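Small Parts, Week 2 – Sorting Your Findings

Okay, bead people! Before you buy 120 of anything, get a box with a lid that latches. I love the see-through kind (less opening and poking around).

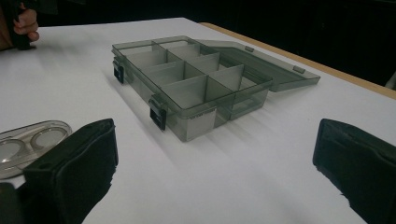
A student in the Saturday group wrote back that see-through is fine until you own three kinds of silver jump ring, and then you want labels. Fair! Label the lid, please.

Now, two rows of four is plenty for the Jistitari bracelet.

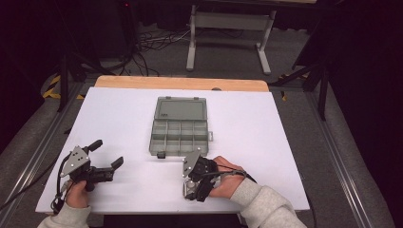
Put crimps and clasps in the back row – seed beads go up front, 100 to a section. Bring it filled next time.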